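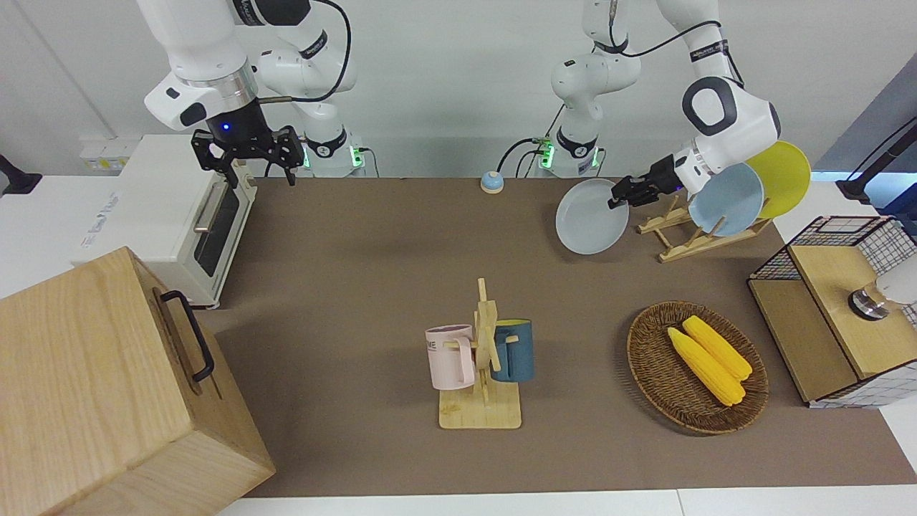 Open Day at Diltdale

3 July 2020
By the author of the Rorklow stories

I had been told there would be robots, and I had pictured something out of a car plant, all sparks and yellow paint. My uncle worked the line at Saab once and that was the only kind I had ever heard about. So when the guide at the Prolleck workshop opened the door to room 8 and I saw a kitchen table with a toaster oven and a mug tree on it, I laughed out loud. Then an arm moved with a plate in its gripper, and I stopped laughing and pushed to the front!

I had come over from Rorklow on the early bus, number 61, with a cheese sandwich and my aunt's good umbrella. There were 50 of us on the tour and they let us in by small groups, which meant a long wait in a hallway that smelled of floor wax. I didn't mind one bit. Through the wall you could hear a soft whir, then a pause, then the whir again, and every time it paused the whole hallway went quiet with it.

"What's it doing in there?" a boy asked his grandmother.

"Dishes," she said.

"That's all?"

"You try it," she said, and he had to think about that.

The guide was a tall woman with a pencil behind each ear. She told us plates were harder than they looked, because a plate is slippery and thin and doesn't forgive a bad grip. I have broken enough of them to agree. She let us stand as long as we liked, and I picked a spot where I could look straight across at the dish rack, the blue plate and the yellow one, and that pair of rubbery-looking ears of corn in the basket (I wanted very badly to know if they were real, and was too shy to ask).

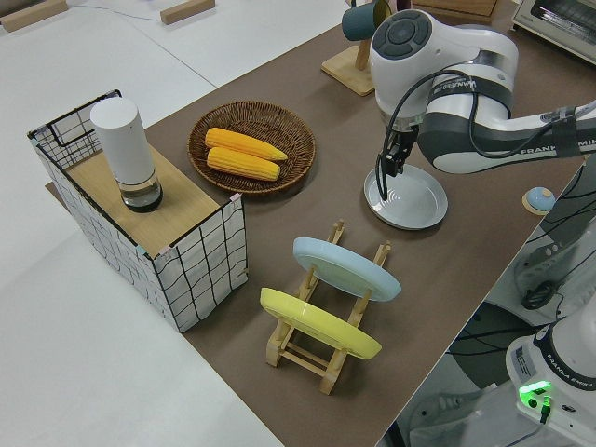
What got me was how careful it all was. I had expected speed, and I suppose speed is what people clap for, but the arm came down over things the way my aunt reaches for a sleeping cat. The gripper would hang there a moment, two dark fingers pointing at the table, and I would catch myself holding my breath. The man beside me was doing the same. We looked at each other and grinned like kids.

"Does it ever drop one?" he asked.

"Oh, yes," said the guide, very cheerfully. "We buy them by the box."

The boy wanted to know if it could make toast. She said toast was on the list, and that she'd be back in October with a new program and he should come and see. He turned to his grandmother with such a face that she had her calendar out before he said a word – and then so did I, and so did the man beside me.

Somebody's phone rang and we all jumped. Our turn was over. I let the others go ahead and took one more look at the mugs, the pink one and the dark teal one, hanging on their pegs as they might in any house on my street.
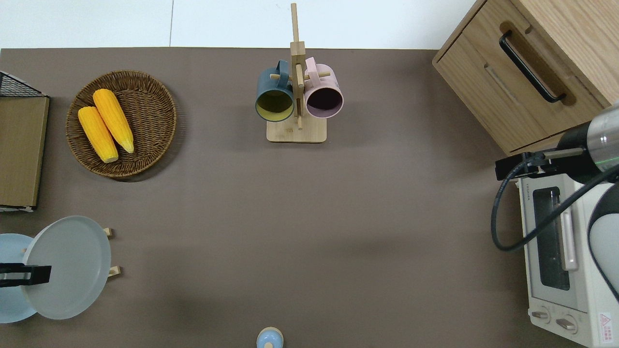 The table at Prolleck, with the mug tree at the back and the corn in its tray.

I missed the bus home and walked as far as the Diltdale bridge, talking to myself the whole way. When I got in, my aunt was at the sink. She asked how it was, and I took the wet plate from her hand and set it in the rack as slowly as I could, and she asked me what on earth I was doing.

711 shares
8 comments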